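Wednesday, March 24, 2021
Glaze bench, Bruslow workshop

Unloaded the matte white test firing this morning. Kiln was down to a temperature I could put a hand in by the time I got in, so no waiting. Top shelf fine. Bottom shelf has the same dry edge on the rims that we had in the last two firings, worse toward the door side. I still think it is the door seal. Harer quoted for a new one and I have asked them to send it.

The Barkine clay is behaving better than the old stock. It trims cleanly at the foot and I lost only one piece in drying, a wide bowl that was thrown too thin in the wall anyway. Shrinkage bars measured and written up on the sheet by the sink. The figure is close to what the supplier gives and I am not going to chase the difference.

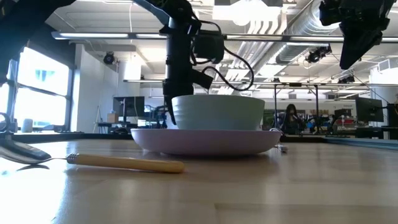

Glaze notes. The batch was 1,000 grams dry, sieved twice. It went on too thick over throwing ridges. Where the ridges are sharp the glaze pulls back off them and sits in the grooves, and on the shallow ones it levels out and you get the soft surface we want. So either soften the ridges with a rib before the pot comes off the wheel or thin the bucket. I would rather thin the bucket. Added water and let it stand over lunch, then dipped three tiles at a slow count. The thinner coat looked even when raw. They go in with the next load.

Bucket had settled hard again. It needs a bit more bentonite or somebody has to stir it every day. I have put the stirring stick back on its hook. Please leave it there.

Pinholes: counted them on the 20 tiles from the last load, with the hand lens. 7 have pinholes, all from the batch that was bisque fired fast. The slow bisque tiles are clean. That seems enough to go on, and I have changed the bisque program to the longer one. It adds roughly 10 hours with the cooling, so load it in the afternoon and leave it overnight.
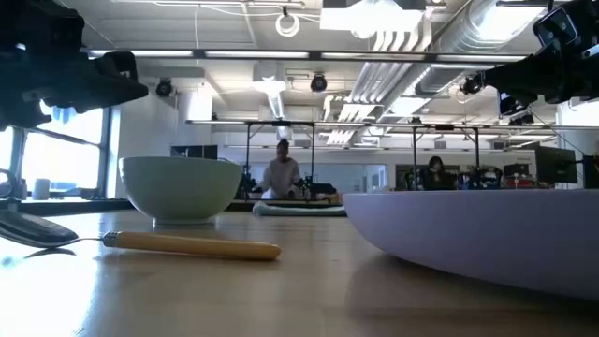
The pale green is a separate problem. On the Gough recipe it comes out nearly white where it is thin and goes properly green only where it pools. Same materials, same scale, same shelf as the earlier batch, which was green all over. The only thing that changed was the bag of copper carbonate. I have marked the new bag with red tape and want to run old and new side by side before we open any more. Until then no green on anything that has been ordered.

Crazing test on the liner glaze: freezer overnight, then boiling water, three rounds. No lines after the third round, checked with ink. I will do two more rounds and then call it passed. The July pieces on the window shelf are still clear too, for what that is worth. 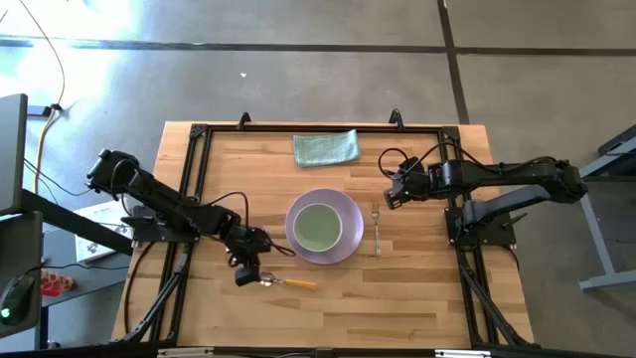

Wax resist is nearly out. The new tub is thicker than the old one and drags on the brush, so cut it with a little water. Brushes left in it last week are ruined and I have thrown them out.

Cones ordered. Shelves want scraping and a fresh coat of wash before the next glaze load, bottom shelf first. There is a glaze drip near the back left post that will stick to anything put on it.

To do tomorrow:
Old and new copper tiles, four of each
Scrape and wash shelves
Ask Harer for a date on the seal
Weigh out the next white batch, same as today but with the extra bentonite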